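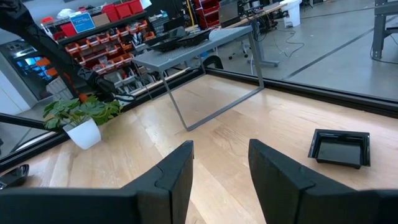
Unit 5: Budgeting for a Two-Arm Work Cell

These notes go with the May planning exercise. Read them before you fill in the cost sheet. The cell used all through this unit is a tabletop cell with two arms, where the job is sorting and stacking trays and bowls.

5.1 Start with the job

Write down the job before you open a catalog. One paragraph is enough. It should name the items to be handled, where they start, where they end up, and how many the cell has to move in a shift. If you can't fill in that last number, go and find it. Buyers who skip this step tend to pay for reach and payload they never use.

The items in our job are light, so payload does not drive the price. Reach and gripper opening do. Measure the widest item and the narrowest item and put both on the sheet.

5.2 The four cost groups

Group A is the arms and grippers. Quotes often list an arm without its gripper, so check each line. For the exercise, use the Gromis price list handed out in class. You need 2 arms and 2 grippers.

Group B is the table and frame. The top, the rails and the mounting hardware all go in this group, along with any stand or shelf that sits on the top. A perforated stand costs very little next to an arm, but it changes the height the arms have to reach and must be settled before the arms are ordered.

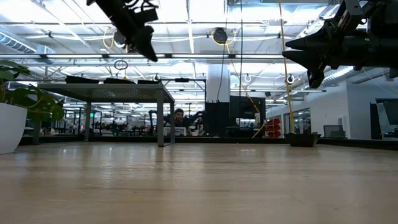
Figure 5.1. Two grippers over a clear tabletop, with a perforated metal stand beyond.

Group C is power, cabling and air if you need it. Students underprice this group every year. Decide early if power comes from above or across the floor. Overhead drops cost more to install and keep the walkways open. Floor runs are cheap, but cable covers have to be added to the budget and checked for wear.

Allow 400 dollars in the exercise for cable, ties, connectors and strain relief. Put it on its own line. Do not fold it into the arm price, or you will lose sight of it when the cables need replacing.

Group D is the items being handled. You will need spare trays and bowls for setup and testing, and they will get scratched and dropped. Buy them from the same supplier that will serve the running cell. A small change in the rim can mean new finger tips.

5.3 Floor space

Floor space has a cost even when no invoice arrives for it. Draw the tabletop first, then the arms at full reach on both sides, then the desk for the operator. An arm mounted at the side of a table takes up room behind its shoulder as well as over the work.

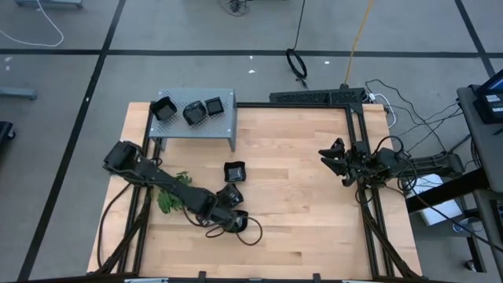 Hongmei Jin asked whether the space should be charged to the project or to the department. Charge it to the project. The Drutus worksheet has a line for it, and the rate for the exercise is printed at the top of the page. If the department later decides to carry the cost, you can take the line out.

5.4 Comparing quotes

You have two quotes in your packet, one from Besson and one from Bestska. They are not laid out the same way. Besson includes delivery and one day of training. Bestska prices both as extras, with training at 2,000 dollars and delivery at 511 dollars. Rewrite both quotes into groups A to D before you compare totals. Add a fifth column for anything that does not fit.

Check these points on each quote:
Lead time for the arms, and whether the grippers ship with them
Warranty start date (shipping or installation)
Price of one spare set of finger tips
Software fees after the first year
Who pays for return shipping on a repair

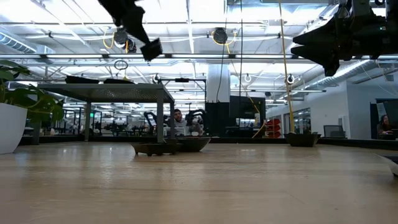

Figure 5.2. Dishes on the tabletop, with the arms above.

5.5 Running costs

Most of the purchase is paid once. Fingers, cables, handled items and staff time come back every year. Staff time is usually the largest of these. Someone has to reset the table between runs, and those minutes belong in the budget at the normal hourly rate.

For the exercise, assume one operator per shift and no night work. Show the yearly figure next to the purchase figure on the front page of your plan.

Hand in: one job paragraph, the Drutus worksheet with all groups filled in, the two quotes in matching form, and a floor drawing to scale. Drawings may be done by hand. Unit 6 covers acceptance tests and uses the same cell, so keep a copy of your worksheet.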